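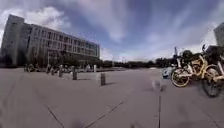
One reader of the draft, Harb, asked why the driving was not simply scripted, given that a plaza is flat and its map is already known. A scripted route gives the robot a path but no reasons for leaving it. We wanted the small corrections a person makes when something is parked where the map shows bare paving, and these are easier to record from an operator than to write down as rules.

3.2 Collecting the demonstrations

All outdoor demonstrations were given by remote control. The operator sat indoors at the Jurnton console, saw only what the robot's forward camera sent back, and steered with a two-stick handset. Direct view of the robot was not allowed, so that the operator and the learned policy would work from the same input. A second person walked behind the robot with a stop button and did not speak to the operator during a run.

We recorded 409 runs with 22 operators. Each operator had one practice session, which was thrown away. Runs that ended with the stop button were kept but marked, and were left out of training. Figure 2 gives a forward view over the plaza, with the steps to the left and parked motorcycles to the right. 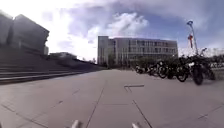 Figure 2. Open paving between the steps and the row of motorcycles.

Operators were told to reach the far side at a comfortable speed and were given no advice on how much room to leave. Their habits differed. Most kept well clear of the steps, even when this brought them nearer to parked vehicles. A smaller group held to the middle and slowed down instead of turning. We did not try to correct either habit, but each run carries an operator label, and the Ploltow policy takes this label as an extra input during training.

Delay on the link was a problem in the first sessions. Stick commands were stamped on arrival at the robot, so they lagged behind the pictures the operator had been reacting to. From May onwards we stamped them at the handset and shifted the earlier logs to match. After this step, 1,585 short segments with clear steering changes were cut out and used as the test set for Section 4.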